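4.2 Do premium credits for roof upgrades reflect lower losses?

Insurers in the three study counties offer a discount to homeowners who replace or strengthen a roof. The stated reason is simple: a better roof leads to fewer and smaller wind claims, so the policy should cost less. We do not dispute that this can happen. What we question is whether the size of the discount has much to do with the size of the saving.

Our sample covers 704 single-family policies written by two carriers, Vakari and Finero. Each policy had at least one renewal before the roof work and one after it. Claims records came from the carriers themselves, and we had no way to check them against contractor invoices. Readers should keep this in mind, because the carriers also set the credits we are trying to judge.

Both firms describe their credits as "loss based." Neither gave us the worksheet behind that claim. Vakari supplied a two-page summary that cites an earlier study by Mazurek, a consulting firm it had hired to support a rate filing. Finero said its credits followed "market practice" -- a phrase that could cover almost anything. When we asked which market, we were sent the same summary.

The first problem is selection. People who pay for a new roof before they have to are probably careful owners in other ways. They may trim trees, clear gutters and fix small leaks early. A plain comparison of upgraded and older roofs will credit the roof with all of that. The Mazurek study makes exactly this comparison and adjusts only for the age of the house.

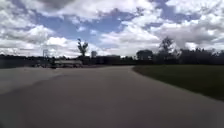 Figure 3. Cumulus clouds over a dark treeline, with blue sky between the cloud masses.

The second problem is that severe wind is rare. A household can go many years without a claim whether its roof is strong or weak, and a quiet period makes every upgrade look like a success. When we dropped the policies with only one renewal after the work, the gap in claims between upgraded and older roofs became smaller, and we could no longer tell it apart from zero. This does not prove that the upgrades fail. It does suggest that the confident language in the filings rests on thin support.

A third concern is the deductible. At Finero, many owners who received the credit also moved to a higher wind deductible at the same renewal. Small losses then went unreported, as one would expect, and the claims count fell. The carrier treats that drop as evidence for the roof credit. We see no good way to split the two effects with the data we were given.

Soriano (personal communication) argues that the credits are still useful because they get owners to act. Perhaps so. In our sample, though, a typical credit of $100 a year would take decades to cover the price of even modest roof work, and we found no sign that owners knew the amount before they hired a contractor. Records from the inspection firm Imeck show that most requests for the credit came in after the job was finished. A reward that people learn of later is a weak incentive.

We therefore treat the published credits as prices chosen by the carriers, and we do not use them as estimates of risk in the models that follow. Section 4.3 repeats the analysis with the deductible held fixed, which leaves a much smaller group of policies and, as might be expected, wider error bands.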